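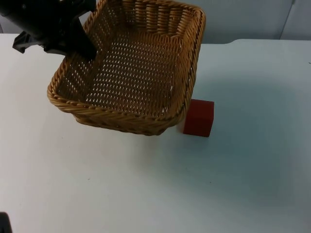

바구니 점검 메모, 2025년 5월 13일

Cesent에서 보내온 바구니를 작업대에 올려놓고 오전 내내 들여다봤다. 결론부터 쓰면 아직 못 믿겠다. 예쁘긴 하다. 그런데 우리가 찾는 건 예쁜 게 아니라 작은 부품을 담아 선반에 올려둘 통이고, 지난 2월에 Skokosier 것을 샀다가 두 달 만에 테두리가 풀린 걸 생각하면 이번에는 좀 깐깐하게 굴어도 된다고 본다.

재질. 납품서에는 "라탄 스타일"이라고만 적혀 있다. 스타일이라는 말이 붙으면 일단 의심부터 한다. 손톱으로 눌러 보고 냄새도 맡아 봤는데 천연인지 합성인지 나는 단정 못 하겠다. Gediminas Sepp은 합성이라고 우긴다. 근거를 물었더니 가격이란다. 그건 근거가 아니다. 업체에 다시 물어볼 것.

테두리. 굵게 꼬아서 한 바퀴 돌린 형태. 바구니를 들면 결국 여기에 힘이 다 걸리니까 나는 늘 테두리부터 본다. 손으로 비틀어 보니 Skokosier보다는 단단하다. 다만 새 물건은 원래 다 단단하다. 한쪽 모서리만 잡고 드는 사람이 우리 작업실에 적어도 두 명 있고(본인들은 안다), 그렇게 반년을 썼을 때 어떻게 되는지가 진짜 시험이다. 오늘 만져본 걸로는 아무것도 증명되지 않는다.

바닥. 여기가 제일 마음에 안 든다. 엮은 틈이 그대로 뚫려 있어서 밑에 깔린 흰 상판이 점점이 비친다. 먼지가 고이지 않아서 좋다는 게 카탈로그의 주장인데, 먼지가 빠지면 작은 나사도 빠진다. M2 나사를 넣고 흔들었더니 세 번째에 하나가 떨어졌다. 와셔는 안 빠졌지만 틈에 비스듬히 끼어서 핀셋으로 뺐다. 안감을 대면 해결된다는 의견이 있었는데, 안감을 댈 거면 처음부터 막힌 통을 사면 된다.

그래도 용도를 바꿔 생각하면 얘기가 좀 달라진다. 나사 말고 블록이나 큐브 같은 덩어리진 물건이라면 빠질 걱정은 없다. 작은 빨간 큐브 하나로 시험해 봤다. 기준은 세 가지로 잡았다. 넣었을 때 바로 서는가, 바구니를 옮길 때 굴러다니는가, 손을 넣어 꺼내기 편한가.

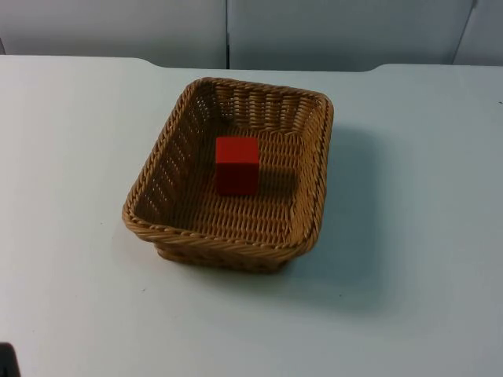
바로 서는 건 문제없다. 바닥 결이 울퉁불퉁해서 기우뚱할 줄 알았는데 큐브가 한 면을 대고 제대로 선다. 이 점은 내가 틀렸다. 대신 바구니 크기에 비해 내용물이 너무 작으면 허전할 정도로 공간이 남는다. 들고 걸으면 미끄러져서 벽까지 간다. 복도 끝까지 갔다 오는 동안 계속 달그락 소리가 났고, 칸막이 없이 여러 개를 담으면 서로 부딪칠 게 뻔하다.

꺼내기는 편하다. 벽이 위로 갈수록 벌어지는 모양이라 손가락이 걸리지 않는다. 깊지 않은 것도 이럴 때는 장점이다. 다만 벌어진 만큼 선반에서 자리를 더 먹는다. Quintero 선반 한 칸에 나란히 놓으려면 테두리끼리 닿는데, 바닥 치수만 보고 계산한 사람은 분명히 낭패를 본다. 주문서에 적힌 치수가 바닥인지 테두리인지도 안 나와 있다. 이런 걸 왜 안 적는지 모르겠다.

색은 밝은 갈색 계열. 흰 상판 위에서 찾기 쉽고 안에 든 빨간 것도 눈에 잘 들어온다. 나무색 부품을 넣으면 아마 묻힐 것이다. 안 해봤으니 아마라고만 쓴다.

가격 얘기. 견적은 14개 묶음이고 50개부터 할인이 붙는다고 한다. 우리가 50개를 어디에 쓰나. Gediminas는 Skanderora 쪽 작업실과 나눠 사면 된다고 하는데, 그쪽에서 나사를 담겠다고 하면 나는 말릴 생각이다. 먼저 2개만 더 받아서 서로 포개지는지 보자고 했다. 벽이 벌어진 모양이니 포개지긴 할 텐데, 테두리가 두꺼워서 꽉 물리면 빼다가 엮은 데가 상할 수 있다. 한 개로는 확인이 안 된다.

세척도 걱정이다. 물로 헹궈도 된다는 말을 전화로만 들었다. 종이에 적힌 건 없다. 꼬인 가닥 사이에 절삭유라도 스며들면 닦아낼 방법이 있을지 의문이고, 그래서 선반 기계 옆에는 절대 두지 않을 것.

남은 일
재질 확인서 요청. 전화 말고 메일로.
치수 직접 재기, 바닥과 테두리 따로.
추가로 2개 오면 포개기 시험.
벽 쪽 선반 62번 칸에 올려놓고 한 달 써보기. 모서리만 잡고 드는 두 분은 평소대로 드셔도 됨.
떨어진 나사 하나 아직 못 찾음. 작업대 밑 쓸 때 볼 것.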